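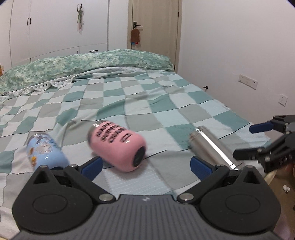
Figure 3. Wrist view from the bottle task, collected in a home bedroom. Three insulated bottles on the bed; both hand-held grippers in view, fingers of the nearer one open.

Nayara Aguiar
16/09/2024

4.2 Collecting the bottle demonstrations

The bottle task belongs to the household part of the Grodik set. Operators worked in pairs of rooms chosen by Plasden, and every room was used as found, with its own bedding and furniture left in place. Each session lasted at most 90 minutes, breaks included. We asked for 70 accepted demonstrations per room and stopped when that number was reached or the time ran out. Operators were told to vary the order in which bottles were picked and to put each one down at a new angle. No script was given for the path of the hand.

We use cookies to improve your reading experience. Accept | Manage settings

A soft surface was chosen on purpose. In the April pilot all grasps were made on a hard table, and the policy learnt to press down until it met resistance. On a mattress this habit gives poor grasps, as the object sinks with the fingers. Folds in the cloth also change the resting angle of a cylinder in ways that our table data did not cover.

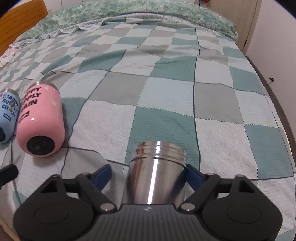

Grasp labels were added after collection, using the wrist video alone. A grasp is marked as closed from the first still in which both pads touch the object and neither moves relative to it. This is easy to judge for the painted bottles but harder for polished steel: in the view above, the cylinder between the blue pads mirrors the bedding in dark and grey bands, and its outline has to be read mainly from the threaded neck and the bright vertical streaks. For such objects two annotators worked separately, and a third settled any gap of more than 14 stills. We kept the difficult clips – following Araújo, we see no gain in training on clean views only – but gave them a separate tag so that they can be left out of the Fleltness baseline. Some 2 per cent of clips were dropped at this stage, mostly for blur during the approach.

Contact the author | Copyright and licence | Back to top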